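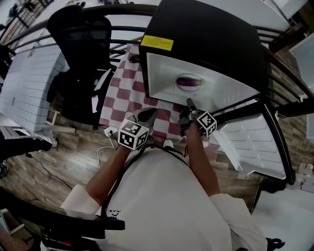
Fig. 1. Chest freezer with the lid up. Note the ridged inside wall.

Frozen food at home: what gets kept and what gets thrown out
Project report, Ans Prins, 2004-09-05

Why this topic
My grandmother in Ekbridge grew up without a freezer and her family salted or canned nearly everything. Now most houses on her street have one, some have two. I wanted to know if people waste less food because of it. Short answer, a bit less, but not as much as they think.

What I did
Left paper forms at 159 houses in May. Got 157 back, which surprised my teacher (I went round twice). Each form had a page for things put in the freezer and a page for things thrown away, plus a box for comments. Four weeks. Then typed it all into one big table, 3,529 lines. Took forever.

Problems: some people wrote "meat" and nothing else. One house listed the same bag of peas every week -- I counted it once. Weights are mostly guesses so I didnt use them.

Results
Bread is the most common thing going in. Then ground beef, then leftovers. Leftovers are also the most common thing coming out and going in the trash. Main reasons given were no label and "forgot it was there."

74 houses said they write dates on things. Those houses threw out less, mostly soups and stews. Fish made no difference, people seem to eat fish quickly or never.

Chest or upright? Chest owners complained about the bottom layer. Upright owners complained about frost and small drawers. Chest owners did buy more in bulk, half a pig in one case. I expected far more waste from the chests but the gap was small.

Comments I liked
"I have a list on the door and my husband does not read it."
"Berries from 2001, still fine."

What I would change
Ask for fewer things and for longer. Summer would be diffrent from May because of the gardens, beans especially. Also should have asked how many people live in each house -- big mistake, can't compare properly without it.

Sources
Survey forms (in the blue binder). Talk with Mrs. Vermeulen, home economics. Two library books on preserving, titles on the back page.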